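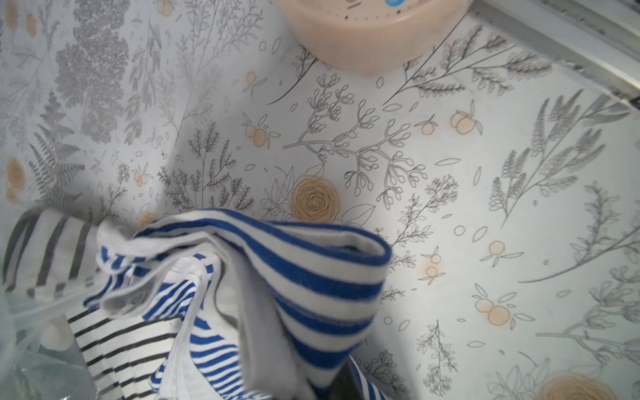
Groveck 15 Practice Amplifier

The Groveck 15 is a 15-watt combo for electric guitar, built by Marar in Vindville. It has two channels, a three-band EQ and a closed-back cabinet with a single 8-inch speaker.

The clean channel stays clean up to two thirds on the volume control with single-coil pickups. Humbuckers break up earlier. The drive channel has its own gain and level controls - the EQ is shared.

Specifications
Output: 15 W into 8 ohms
Inputs: 1/4" instrument, 1/8" aux
Outputs: 1/4" headphone (mutes speaker), line out
Effects loop: series, unbuffered
Footswitch: single button, sold separately
Part number: 867

The line out is taken before the speaker and carries no cabinet simulation. Use a load box or a plug-in if you record direct.

Units from the Trakumby warehouse are set for 100 V mains and need a step-up transformer removed from the chain before use in Japan. Check the rear label before connecting power.

Price: 580, shipping extra
Availability: back in stock in August

Page updated Fri 24 May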